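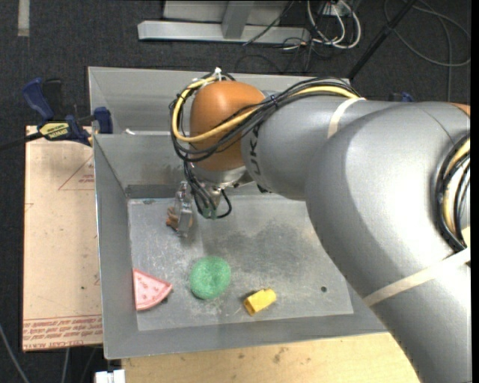 Robot arm with orange joint covers over a gray metal bin.

Forum > Writing Craft > Point of View

Second narrator arrives too late?

marlpit
Posted 2021-06-30

I'm on the third draft of a novel, working title Kastamel. It's set in a mining town, 34 chapters, all of it in close third on a woman named Ketano. At chapter 20 I switch to her brother for a single chapter, then back to her until the end.

My writing group is split. Half say the brother's chapter is the best thing in the book. The other half say they put the pages down there and had to make themselves start again. The chapter is 2,793 words, so it's not long.

The reason for the switch is that he knows where the money went and she doesn't. I want the reader to know before she does. Has anyone made this work, or should I cut it and find another way?

tin_whistle
Cut it. If a reader has spent 19 chapters in one head, they have a deal with you about whose book it is. One chapter from somebody else reads like the author ran out of ways to get the information across.

Does the reader need to know before she does? I'd try the draft without it and see what you lose.

Orrin_B
I disagree with tin_whistle. Plenty of books do this and readers go along with it. The thing that bothers people is usually the first page of the switch, where they don't know who is talking. Put his name in the first line. Give him something to do right away. Don't start him off thinking about his childhood.

marlpit
He does start off thinking about his childhood. Two pages of it.

Orrin_B
Then I'd fix that before you cut anything.

larysa_n
I had the same problem with my second book. My editor asked me to move the odd chapter earlier and then add two more from the same character, so there were three of them spread through the book. That took most of a winter. I finished in December and the book was better, but it was also a different book. The second character needed his own want and his own ending by then. You can't give someone three chapters and leave him standing in a doorway.

So I'd ask how much you like the brother. If you only like what he knows, take him out.
- Larysa Nazarenko

pagefold
Another option is a short document. A letter, a ledger page, a statement he gives to the police. The reader gets the facts and you stay out of his head. It also lets him lie, if that's of use to you.

tin_whistle
Please no letters. I skip letters in novels. I skip anything in italics.

pagefold
It doesn't have to be in italics. And you skipping them isn't a rule for everyone else.

tin_whistle
I didn't say it was a rule. He asked what readers do when they hit a change like this and I'm a reader.

marlpit
She, but no problem.

tin_whistle
Sorry about that.

marlpit
To answer larysa_n, I do like him. I think I like him more than I like Ketano, which may be the real trouble. He's the one who stayed in town when the Jakubowski pit closed. She left and came back with opinions. In my group people call her "cold" and they never say that about him.

Orrin_B
Cold how? Is she rude, or do we just not find out what she feels?

marlpit
The second one, I think. She notices things and moves on. There's a scene where she clears out their mother's kitchen and she doesn't react to anything. I meant it as grief. One reader wrote "does she care?" in the margin.

larysa_n
That would worry me more than the brother. If readers get warmth for the first time in chapter 20, from somebody else, then of course half of them like that chapter best. They've been waiting for it. You don't need to make her cry in the kitchen. Let her keep one thing she has no use for, or have her argue with someone about a pan.

quillback
I don't agree that she has to be warmer. I'm tired of hearing that every woman in a novel has to be someone I'd want to have lunch with. I've read cold narrators for 400 pages and been happy. What I need is to know what she's after. What is she after?

marlpit
She wants the house sold by the end of the month so she can go.

quillback
Is that on the page early?

marlpit
It's on page 153.

quillback
Well, move that up to page 5 and give it to the group again before you touch the brother.

tin_whistle
Agree with quillback. Still think the brother's chapter should go.

Orrin_B
Still think it should stay, without the childhood part.

marlpit
All right. Plan for now is to get the house sale into chapter one, redo the kitchen, cut his first two pages and leave the rest of his chapter alone until I've had it read again. I have one person who hasn't seen any of it, so I'm saving her for that.

pagefold
Don't tell her there's a switch coming. Just ask her afterward where she stopped reading for the night.

marlpit
Good idea, I'll do that. I'll post here when she's done, but she's a slow reader.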